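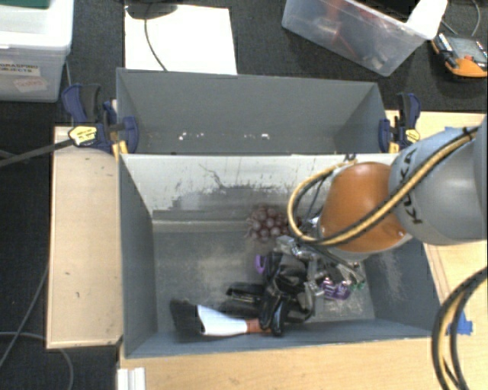 Organización de materiales y espacios de trabajo
Apuntes de la unidad 4: clasificar el contenido de un cajón mixto
Profesora: Thaís Amaral
Prácticas: Kelly Queiroz

Llamamos cajón mixto a cualquier recipiente abierto donde acaban juntas cosas que no comparten ni uso, ni forma, ni material. En un taller suele ser un cubo o una caja junto al banco; en una casa, el cajón de la cocina o la cesta de la entrada. La unidad trata de cómo vaciarlo y de qué hacer con lo que sale.

1. Antes de tocar nada

Se mira el montón desde arriba y se anota lo que se reconoce. Lo que no se reconoce se apunta por su forma y color («pieza negra angulosa», «objeto alargado») y se deja el nombre para después. En las prácticas de septiembre varios grupos pusieron nombre a todo desde el principio y luego tuvieron que rehacer la ficha.

2. Orden de extracción

Primero salen las piezas sueltas que están encima o apartadas. Después, las alargadas, tirando en el sentido de su longitud – nunca hacia arriba si tienen un extremo atrapado. Las piezas enredadas se dejan para el final y se sacan en bloque, sobre una bandeja, donde se separan con las dos manos.

Los objetos blandos o con muchas partes pequeñas, como la fruta de plástico, se cogen por debajo. Un racimo agarrado por una sola baya puede desarmarse.

3. Criterios de clasificación

Por uso: herramienta, repuesto, juguete, decoración, desecho.
Por tamaño: lo que cabe en la palma y lo que no.
Por frecuencia: diario, mensual, casi nunca.

El color se reserva para las etiquetas. En el inventario del almacén Bittencourt, que vimos en clase, había 1.514 artículos y 391 estaban guardados por color; al buscarlos por su función aparecían repartidos en 12 estantes distintos.

4. El recipiente

Dos cajas iguales, una al lado de la otra, bastan para casi todo el trabajo: en una está lo pendiente y en la otra se deja lo revisado. Conviene fijarlas entre sí por el borde para que no se separen. Las paredes inclinadas llevan las piezas pequeñas hacia el centro, lo cual ayuda al final, pero también amontona las grandes.

Al terminar se limpia el fondo con un paño seco. Si queda polvo, se aspira antes de volver a llenar.

Entrega

Una ficha por grupo, con la lista inicial, la lista corregida y el criterio elegido. Máximo dos páginas. Se deja en la bandeja del aula Sadora antes de las 14:00.

Lectura: cuaderno Durnurska, capítulo 4 (solo el apartado sobre objetos sin nombre).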